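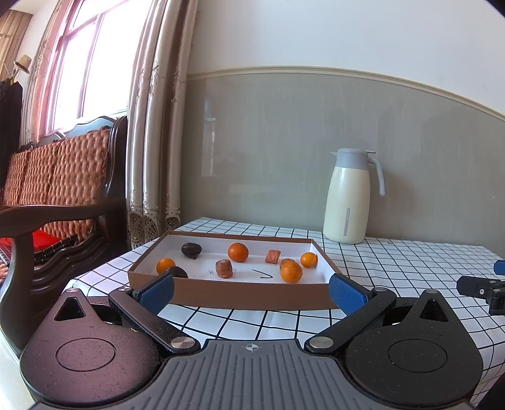
The Orkside Gripper Project is a student robotics project in which participants record household handling tasks with hand-held grippers. It was founded by Tae-yang Cho and grew out of a two-semester course at Sedgwick College. Students work in teams of five – each team plans its own tasks, records them and checks the results. Typical tasks involve sorting fruit and moving small items into or out of trays. The project's first collection, released in June, contained 2,621 recordings.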